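Right, thread time. I've become completely obsessed with secondhand jumpers and I need to tell somebody who isn't my sister.

It started in January, when the boiler packed in and I went to the charity shop on Prodham Road for something thick. I came out with three jumpers and a cardigan. The cardigan has leather buttons!

First thing I learned: read the label before you look at the colour. I walked past so many lovely soft things that were all acrylic, and then found a dull grey one at the back of the rail that was pure lambswool and fits like a dream.

Second thing: turn it inside out. The inside tells you everything – old darns, thin elbows, whether the seams were sewn or just overlocked. I found a darn in navy wool on a black sleeve, so neat I had to take it to the window to see it.

Look under the arms too. Felting there is fine by me, holes at the seam are a ten-minute job, but if the knit has gone see-through I put it back.

Moths. I know, I know. Anything wool goes in a sealed bag in the freezer for two weeks before it's allowed near the drawer. My freezer is currently half peas and half Fair Isle.

Washing! Cool water, a small squirt of wool wash, no rubbing, no wringing. Roll it in a towel and kneel on it. I did this on the bathroom floor last night while listening to the football and it was the best part of my day.

And dry it flat. Hang a wet jumper on a line and you'll have a dress by teatime.

Anyway, reds and patterns are what I'm hunting for now, especially a good bold zigzag. 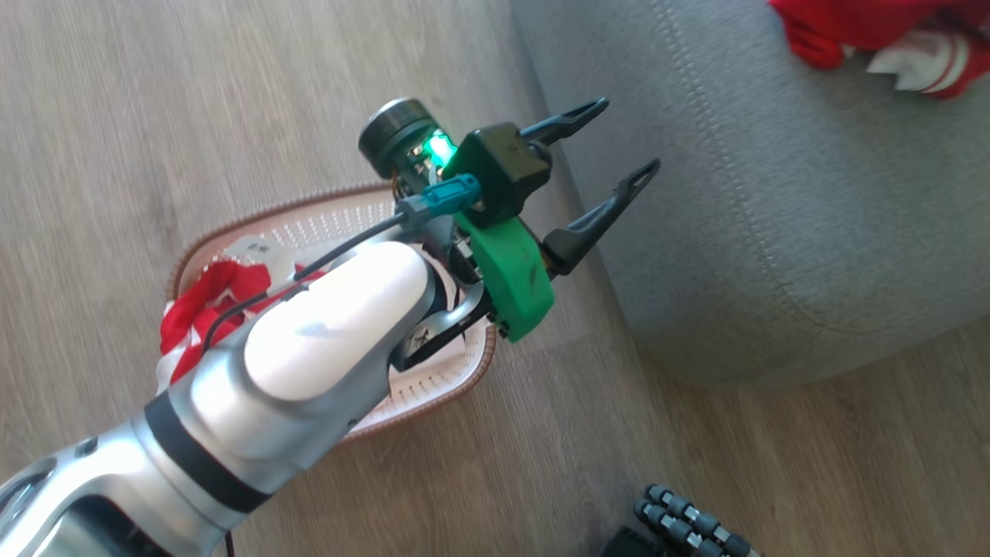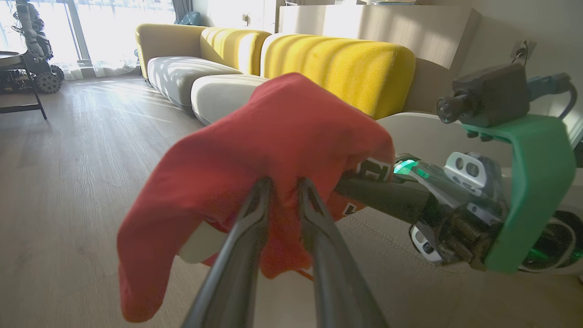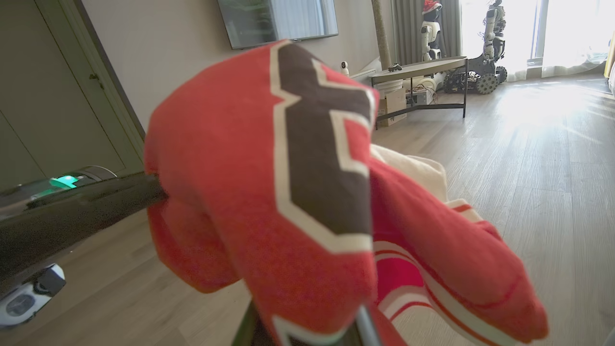 The trouble with red is the dye. I wash anything red by itself the first few times, with an old white hanky in the bowl so I can see how much is coming out. When the hanky stays white it can go in with the others.

Mending next. I bought a darning mushroom from Lulura, the little haberdashery by the station, plus 10 cards of wool in colours I don't own any clothes in yet. Couldn't help it, they were all lined up by shade.

My first darn looked like a squashed spider. My fourth one is on an elbow and I keep showing it to people at work.

If you've got a favourite shop for old knitwear please reply with it – small towns especially, I'm very happy to get on a train for a cardigan.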